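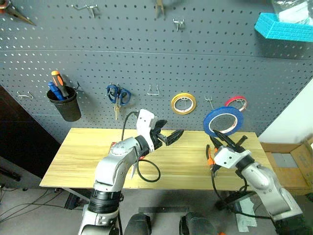 2 min read

Home Reviews Workshop Storage Guides Contact

Cimberg perforated wall panel, gray, tested over a bench

The Cimberg panel comes as two sections that meet at a horizontal seam. Ours took 13 screws and one evening in May. The seam is faint once the sections are level, and the hole rows line up across it if the lower section goes up first.

Hooks are sold separately. I used the Bumau mixed pack, which has short single hooks, wire hooks and a U-shaped type. Pliers and scissors hang without trouble. Tape rolls are fine on a single hook provided the core is wide enough, and yellow and red have stayed put. The U-shaped hook is the weak item. It tilts when a tool is lifted off at an angle, and I have stopped using it.

The black cup holds two screwdrivers upright with a slight lean. A third would crowd it. Menaka Weerakoon loaded hers with 7 and the rear clip opened.

Hook pull-out was checked with a luggage scale. The single hooks held to the end of the test; the wire type began to bend at 13 pounds.

The older Rovau panel has tighter holes and less wobble, but its hooks are hard to move. For a layout that changes often, I would take the Cimberg.

Score: 71 would be generous for the hooks, 100 for the panel.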